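Finding the Sunrise Azimuth of an Ancient Wall

Last updated: 10 July 2025

The procedure below gives the compass direction a wall or passage faces and compares it with where the sun rises on a chosen date. It needs a sighting compass, a tape, two ranging poles and a computer with any planetarium program that can be set to past dates. A theodolite gives better results, but the steps are the same.

1. Choose the line to measure

Pick the longest straight stretch of original masonry. Rebuilt courses should be left out, even when they look straighter. If the building has a doorway on its short side, measure both long walls and average them. Write down which faces were used, inner or outer, before taking any reading.

2. Take the bearings

Set a pole at each end of the wall, the same distance out from the face. Stand behind one pole and sight to the other. Take 10 readings, then change ends and take 10 more. The two sets should differ by 180 degrees. If they do not, there is iron nearby: a fence, a buried pipe, a belt buckle. Some basalt will do the same. Move the line outward and repeat.

3. Correct for magnetic declination

A compass points to magnetic north. Look up the declination for the site and the day of the survey. Add it if it is east, subtract it if it is west. The result is the true azimuth. Use the value for the survey date and not the date of the building, as the wall is being measured now.
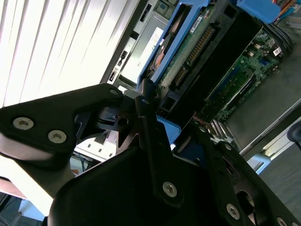 4. Measure the horizon

The sun comes up over the real skyline, and a hill will delay it and shift it along the horizon. With a clinometer, record the height of the skyline in the direction of the wall, then at 3 degrees to each side. At the Jidham enclosure the eastern ridge moved the first gleam far enough to rule out the date we had first favored.

5. Compute the sunrise

Enter latitude, longitude and the horizon height. Set the year. For a site around 2,000 years old the tilt of the earth's axis was slightly greater than it is today, so the solstice sunrise falls a little farther from due east. Check whether the program uses the Julian or Gregorian calendar for early dates. Turn refraction on. Note the azimuth when the upper edge of the disk appears.

6. Compare

Suppose the corrected wall azimuth is 119 degrees. List every date on which the sun rises within your error of that figure. Apart from the solstices there will be two such dates in the year, one on each side. In the Northern Hemisphere, a line that fits a morning in February also fits one in fall. Report both.

A match does not show intent. Slope, an older road or a neighboring wall can all fix the direction of a building. State these in the report along with the error.

Comments

Tove Kárason: Step 2 should mention overhead power lines. I lost a morning to one.

Nanna Frandsen: Which edge of the disk do you use if the skyline is trees? Ours is all spruce.

Inger Bech: Nanna, I take the ground line from a terrain model and ignore the trees. Say so in the report.

Melur Purba: The 180 degree check caught a bad compass for us. Thanks.

Contact: Ditte Baldursdóttir, Drokik Field Notes | © Drokik | Back to top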